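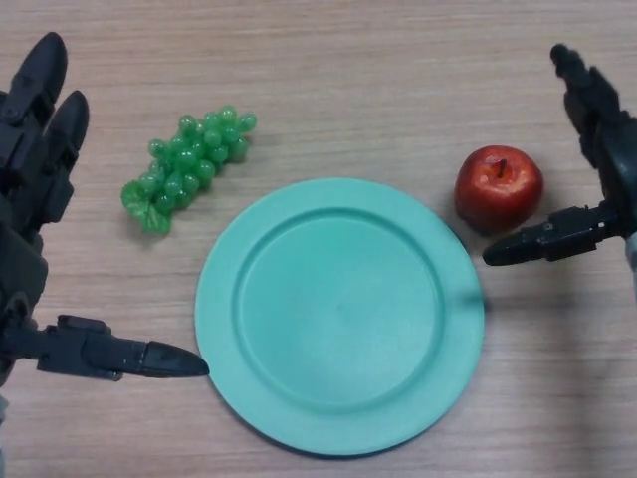

How to Set Up a Pretend Fruit Plate for Toddlers

A plate and a few pieces of artificial fruit are enough for a table activity that works with most children from age two up. Setup takes less than five minutes, and everything goes back in one small bin. I use a version of it on Thursday mornings with a mixed-age group, and parents can do the same thing at the kitchen table.

What you need

One plastic plate with a flat rim and a shallow center
One bunch of artificial grapes
One small artificial apple
A clear table or a large tray
A bin with a lid for storage

A plain plate is easier to work with than a patterned one. Mine is a soft teal green, and both the red apple and the green grapes show up against it. Glass and ceramic plates are too heavy for this age and they break.

Check the fruit first

Go over each piece before it goes on the table. Play fruit is made to very different standards, and the decorative kind sold for fruit bowls is not made for children at all.

Pull on every grape. If any of them moves on its stem or comes off in your hand, leave the bunch out. A single loose berry is a choking hazard for a child under three. Pull on the leaf as well, and on the apple stem. Run your thumb along the seams and edges to feel for sharp spots. Any piece that fits inside a cardboard toilet paper tube should be kept away from children who still put things in their mouths.

If the bunch doesn't pass, swap it for a play banana or a large one-piece pear. The steps stay the same.

Setting the table

Step 1. Wipe the table and take everything else off it. Crayons and cups will pull attention away from the fruit.

Step 2. Put the plate in front of the child's seat, close enough that they can reach the far rim without standing up. Leave it empty.

Step 3. Lay the grapes on the table beyond the plate, toward one side. Set them down at a slant with the leaf end toward the outside, so the thicker part of the bunch is easy to grab.

Step 4. Stand the apple on the other side, stem up. It can sit close to the plate, but keep it off the rim or it will roll.

Step 5. Sit down next to the child, on the side they use less.

Running the activity

Start by naming the two fruits and touching each one as you say it. Then name the plate. Keep it to those three words the first time.

Ask for one thing: "Put the apple on the plate." Wait. Younger children may need a slow count of ten before they move. If they pick up the grapes, say "Those are the grapes," and let them put the grapes down wherever they like. Then ask for the apple again.

Once both pieces are on the plate, ask for them to come off, one at a time. Taking things off is harder for some children than putting them on, mostly because they want to keep holding the fruit.

For children who find this easy, change the place words. Next to the plate, behind the plate, under the plate and between the apple and the plate all work with the same items. You can also ask by color and leave out the names of the fruit.

Stop when the child starts throwing or looks away for good. With two-year-olds I get four good turns on an average day. Older children will often turn it into a restaurant, and at that point you can hand over the plate and be the customer.

Cleaning and storing

Wash the plate and the apple in warm water with dish soap. Dry them with a towel. Grapes take longer because water stays in the gaps between the berries. Swish the bunch in the soapy water, rinse it, shake it hard over the sink and leave it on a rack overnight. Don't put artificial fruit in the dishwasher unless the label says you can. The heat can soften glue and bend thin leaves.

Store the fruit on top of the plate, with the leaf lying flat. A leaf that has been folded in the bin for a month stays folded.

Repeat the pull test every time you wash the set. Replace anything that has cracked or turned sticky.

Adding more fruit

Wait until the child can place both pieces by name without help, then add one more. An orange or a lemon is a good third piece, being a color that isn't on the table yet. A green apple is a good fourth, since the child then has to listen for both the color and the name.

Jonalyn Malabanan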